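Speaker notes: Folding soft things on a hard table
Talk for the housekeeping evening at Mareo guest house, small dining room
Speaker: Noemí Camacho
Length with questions: one hour. Slides: 2, the rest is talking and my own cloths.

Start

Good evening. Thank you for coming after your shift. My name is Noemí and I have worked with linen in guest houses for 18 years, first in Barajas and now here. I learned English from colleagues and from laundry labels, so please stop me if a word is wrong.

(Wait until people are sitting. Ask who folds at home and who folds only at work. Do not rush this.)

Tonight I want to speak about one small subject, the white bundle. By bundle I mean a piece of white cloth that is folded, but thick, and does not want to be flat. We all have them. A pillowcase folded around another one. A sheet that was folded by two people who did not agree. When such a bundle goes in the cupboard, the shelf looks full and still there is not enough linen on it.

First part: the table

I begin with the table and not with the cloth. Many of us fold on the bed, as our mothers did. The bed is soft and it moves with the hands. You press and the fold goes down into the mattress, and when you lift, the fold opens again.

A table answers to your hand. It should be clean, smooth, and high enough that you do not bend your back. Before folding, pass your palm over all the surface. You look for crumbs, for a drop of coffee, for a splinter. White cloth will find everything.

When I started at the Vutden house, the folding table was an old door on two supports. Hermenegildo Cuautle had covered it with a blanket so the wood would not catch the sheets. It was kind of him, but the blanket moved when we pulled, and every fold came out like a fan. We took it off after one week, he sanded the door, and I still miss that table.

(Change slide.)

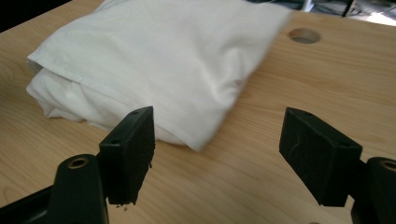 Folding starts with the edges, and I ask new people to find the hem before they touch anything else. Hold the cloth up by the hem, let it hang, and look where the corners want to go. In a bundle this is more difficult, as the top hides the work. Look at the front and the left side of the white cloth on the slide: the end is tucked under itself in layers, and you can see a hemmed edge and a seam line that runs diagonally. For me a diagonal seam is a message. The seam of a flat fold goes straight with the side. If it goes across, I open the bundle until the seam is straight again, and I do not try to correct it from the top with my hand.

(Show with my own pillowcase. Fold it badly first, so they can see the seam turn. Then open it and do it again slowly.)

If somebody asks about ironing: yes, it helps, but an ironed pillowcase with a crooked fold is a crooked pillowcase.

Second part: the air

A bundle is thick for two reasons. There is too much cloth in one place, or there is air in it. For the cloth you must open and fold again. For the air you need only your forearm.

Put the forearm on the closed side, the side with the fold. Move it slowly to the open side. Please do not hit the linen. Natalia Cárdenas, who trained me, used to say that we are not making bread. If you push from the open side to the closed side, the air has no door and it makes a pillow inside the fold.

(Make them stand up here. Everybody takes one cloth from the basket and tries it. Five minutes. Go between the tables and look at hands, not at results.)

Common problem: people press in the middle first. Then the two ends become fat and the middle is thin. Start at the closed side also when the middle looks worse.

Another common problem: the lower layer stays behind. You pull the top, the top is pretty, and below there is a second cloth living its own life. I want you to put one hand flat under the bundle before you say it is finished. Feel for lumps. The eye is lazy with white, it sees only white, but the hand feels a lump very quickly. 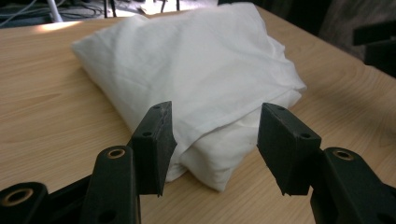 Then we come to the turn. Once the air is out, take the bundle with both hands, palms up, and turn it over in one movement, like you turn a big omelet with a plate. Put it down and check the back. If the back has tails, tuck them flat toward the center. If there are many tails, open everything and begin again. I know it is annoying at the end of a shift. It takes less time than to discuss with the person who opens the cupboard tomorrow.

(Here I tell the story of the 242 pillowcases at Grinden in January. Keep it short this time. Heriberto Ayala was in charge of the cupboard, the shelf could not close, and we refolded all in one afternoon with the radio on. The same pillowcases went on the same shelf and there was space for the towels.)

Third part: the shelf

Put the closed side to the front. Then the person who comes takes one piece and not three. Do not mix pillowcases and sheets in the same pile, also if they look the same from far away. Write on the shelf with tape. The tape must be in the language of the people who work there, and if there are two languages, then two tapes.

How high can a pile be? In our cupboard the shelf is 105 centimeters from the floor, and I stop the pile where my elbow is when I stand straight. Taller colleagues will want more. The shorter colleague decides.

New linen goes under and old linen is taken from the top. In this way all pieces are used and no pillowcase stays in the dark for a year and becomes yellow at the fold.

Questions I usually get

Fitted sheets: not tonight, please. Araceli Zamudio will do a separate evening for the fitted sheets, she is much better than me.

Folding when it is still a little damp: no. It smells after two days, and then you wash again.

Rolling in place of folding: good for towels, and for a suitcase. For pillowcases I do not like it, the roll opens on the shelf.

(If there is time, let them fold the rest of the basket. Put the cloths back by size. Leave the table clean for breakfast, cups are set out from six in the morning.)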